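Print this chapter | E-mail this chapter

Chapter 3
Trade-Ins and the Art of the Low Number

Every used car begins its second life with a disagreement. The owner of a Terka wagon remembers the new tires and the trip to Penrose. The dealer remembers what the last one brought at auction. Both are looking at the same car, though you would not guess it from their faces.

In this chapter we follow Ryan Stockdale, who walks onto a lot in July with a figure in his head and walks out with a smaller one on paper. The gap is around $3,000. Part of it is reconditioning, part is the dealer's margin, and $200 is a "document fee," a charge for the printing of a document that lists the charge.

You will learn to read an appraisal sheet, to separate wholesale value from retail value, and to keep the trade-in apart from the price of the next car. Dealers like to discuss the two together, usually in terms of a monthly payment, where arithmetic goes to lie down.

Last updated: July
Contact | Copyright Silix | Back to top 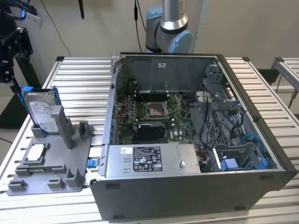 When should a seller bring up the trade-in?

After the price of the next car has been agreed on and written down.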